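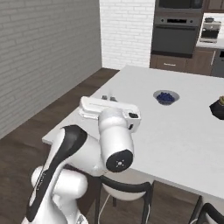
Last updated: Feb 23, 2024

Keeping a white kitchen table white

I wanted a white table for years, and then I got one and spent the first month following everybody around with a dishcloth. I've calmed down since! Most marks come off if you know what made them, so these are the things I do now.

Everyday wiping. Warm water, a drop of dish soap, a soft cloth, then a second cloth to dry. I skipped the drying for ages and kept blaming the soap for the streaks (it was me).

Coffee and tea rings. Mix baking soda with enough water to make a paste like toothpaste, dab it on, leave it 3 minutes and rub very gently. If yours is a glossy finish, try it on the underside first. Mine went a bit dull in one corner and there's a fruit bowl living there now.

Turmeric and curry. Oh, the yellow! Soap first, then let the sun at it. My friend Réka Sárközi drags her whole table over to the window and swears by it, but in January you might be waiting up to 38 hours of actual daylight, so maybe use placemats.

Ballpoint pen. A little rubbing alcohol on a cotton ball, and keep turning it so you don't spread the ink around. Rinse well afterward.

Sticky label goo. Cooking oil, ten minutes, wipe, then soap to get the oil off. The edge of an old library card is good for the stubborn bits. Please don't use a knife, I did that on my last table and had to look at the scratch every breakfast.

Things I don't use anymore: scouring powder, the green side of the sponge, and those melamine erasers, except on the legs.

Piroska Szűcs wrote to ask about wax crayon. Hair dryer on low, paper towel right behind it, and go slowly. I haven't tried it on painted wood, so if you have, let me know how it went.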